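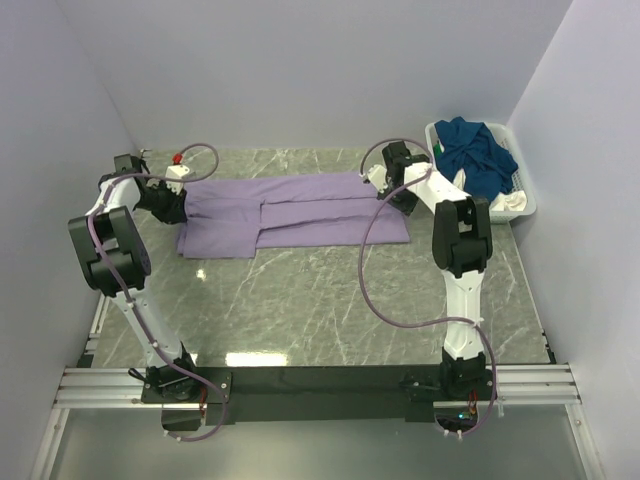 What is the best way to fold a large cloth? Lengthwise first, into a long strip, and then in from the ends.

Myrto Fragkou has looked after the linen store at Skavberg, a hire business for weddings and dinners, for 10 years. The shelves hold 1,516 cloths. "People fold in half, then in half again, and end up with a thick lump," she says. "A strip is easier to keep straight."

She smooths each layer with the flat of her hand before making the next fold. The top edge rarely lines up exactly. "I don't chase it. If the bottom edge is straight, it will stack."

Purple cloths go out most in July, when over 1,000 pieces can leave the store. Plain white is kept on the lower shelves.

Asked about creases, she says a cloth left folded for months needs pressing again whatever you do. "I take the old ones out and fold them along different lines. Five to a pile, no more. After that the bottom one gets marked."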